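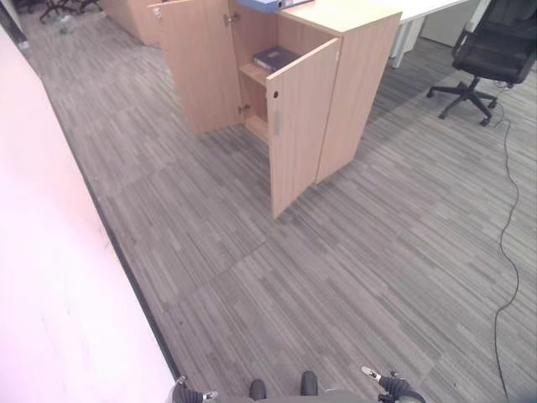 Lurnance Robotics Open Afternoon - your questions

We open the workshop at Baltthorpe to visitors in March, and last year's was our best yet, with 459 people through the doors! These are the things people ask us most before they come. If yours is missing, ring the front desk and ask for Wulan Santoso.

When does it start?
Doors open at 1 pm and the last demonstration begins at 4.30 pm. Each one lasts 24 minutes, then there's a short gap while the batteries are swapped. The first two tend to be the fullest.

Do I need a ticket?
Yes, but it's free. One booking covers up to 8 people. Please book the children in as well, even the very small ones, so we know how many will be in the demonstration room.

What will the robot be doing?
Ordinary office jobs, and we love showing them! It opens and shuts cupboards, fetches a binder from a shelf, puts it back and finds its way round desks and chairs. A cupboard door sounds dull until you watch a machine work out how far to stand back so the door can swing past it. People who came for five minutes have stayed for three sessions running.

Why office furniture and not a factory line?
We want it to cope with rooms as they are, with carpet on the floor, a chair left at an angle, a cable where you'd prefer there wasn't one. Ojārs Baranauskienė, who leads the demonstrations, moves things about between sessions, so no two are quite the same.

Is somebody steering it?
Sometimes. In the first half of each session one of the team guides the arms, and in the second half the robot works alone with an operator holding the stop button. Ojārs will always tell you which you're watching. Do ask him how it decides where to grip a handle - you'll get a very good answer and possibly a drawing.

Does it ever get things wrong?
Oh yes, often. It misses handles, it shuts doors it meant to open, and last year it spent most of a session being terribly careful with one folder. We leave the mistakes in and talk them through, and they usually bring the best questions of the day.

Can my children have a go?
Anyone aged eight or over can try the practice arm in the Grigaitė Room next door, which is set up with blocks and cups. Younger ones are welcome to watch from the front row. The main robot stays behind the tape while it's moving, please.

Can I take photos?
Of the robot, as many as you like. Ask first if other visitors are in the shot.

Is there step-free access?
Yes, from the car park right through to both rooms. The 4.30 session is kept quieter, with the speaker off and fewer seats.

How do I get there?
The 904 bus stops outside the gate, and it's about ten minutes on foot from Brundesari Square. Parking is tight after 2 pm.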